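4.2 Sorting and stacking of flat stock

The second set of sessions was run at Gravstead, in the bright room on the window side, August only. Material was flat white stock from two suppliers, Berine and Hindine, brought up folded and left on the big white table until someone got to it. We logged 205 stacks in total. Of these 129 were re-squared before storage, the rest went away as they were. No attempt to control for who did the folding – not possible with the staffing we had.

Definitions first. A stack is "square" if the long edges line up to within 12 mm, and "slumped" if one end lifts or bends when the other is held down. Thick stacks slump more. This was expected from the Zakaria pilot but the effect is bigger then we planned for, see Figure 3. 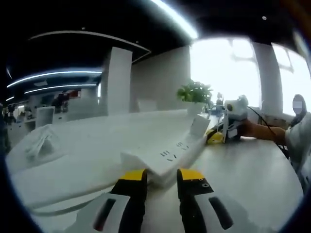
Figure 3. Thick folded white stack on the work table, with an upright white card or box at its far end.

Slumping matters mostly for shelving. A bent stack takes up more shelf height and the one above it slides. Uprights helped a bit: something stiff stood against the end of the stack keeps the top layers from creeping, at least for the length of a session. We did not test uprights on their own, so treat this as an observation and no more.

Printed marks were the other problem. Where the stock has small black marks on the top surface workers tended to line up by the marks, not the edges. Fine if the marks are placed the same on every sheet. On Hindine stock they weren't, and 10 stacks had to be opened and done again from the bottom. Berine stock gave no trouble of this kind.

Table clutter was not scored. Wrappings and loose sheets got pushed to one side and stayed there, plants too. Some workers cleared the surface before starting, some didn't, and the session notes are patchy on wich. A clear-table condition is planned for the next round – same room, same stock, morning sessions only becuase of the glare.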